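Laundry Tips I Picked Up at a Robot Open Day

I didn't expect to come home from the Taden open day with a head full of washing tips, but there you go. My neighbour Lucie Cormier had a spare ticket, it was a Friday off work (4 May 2018, the first properly warm day we'd had) and I'd promised the kids I'd find out whether a robot could do their PE kit yet. Not quite, is the answer, but it was a brilliant afternoon!

They had 395 visitors through before lunch, so we queued a good while for a bacon roll and then went straight over to the laundry corner. Trevor Thibodeau was running the demonstrations and didn't mind daft questions, of which I had plenty. What struck me was how much of his talk was plain household sense. If a load is a pain for a robot arm, it's usually a pain for you as well.

Don't pack the drum

Trevor's rule is that you should be able to slide your flat hand in on top of the dry clothes. I've been stuffing mine for years, shoving the last towel in with my knee, and wondering why everything came out creased. I've gone down to smaller loads since, and the ironing pile has shrunk (a bit).

Open the door all the way

Swing it right back on its hinge before you start. I always used to hold mine half open with my hip and then catch sleeves on the latch. The arm needs a clear run at the opening, and so do you if you've got a basket in one hand and a phone in the other.

Keep one bright thing in with the darks

My favourite tip of the day. Black leggings in a dark drum are nearly impossible to see, and I can't count the socks I've left behind at the back. Put in one loud item that you know won't run and leave it till last, feeling all round the drum on your way to it. I use an old running top. Wash it a few times on its own first, mind, as a new neon top can still give off dye.

We watched the arm at work for ages. It goes in from low down on the left, past that thick grey rim, with the fingers heading for a great dark bundle and a yellow-green something crumpled over on the right. I was leaning over the rope like a football parent. 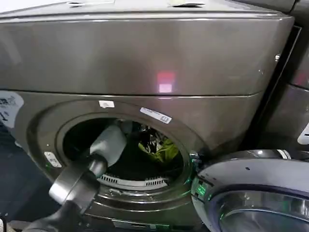 Pull from the middle

Take hold of the bundle near its centre and ease it towards you. If you tug at whichever leg or strap is nearest, you tighten the knot, and I've stretched at least one good cardigan that way. Lucie reckons a quick shake of each piece as it comes out saves her half the ironing.

Wipe round the door

Rim first, then the glass, then into the folds of the rubber seal if your machine has one. An old flannel does the job. Leave the door ajar afterwards, unless you've got toddlers or a cat.

Getting there

The hall is on the Petrenko estate and the 216 bus stops right outside. Parking is tight, so go early. There's another open day in January and I've already put my name down. Lucie wants to see the folding table this time, and I want another bacon roll.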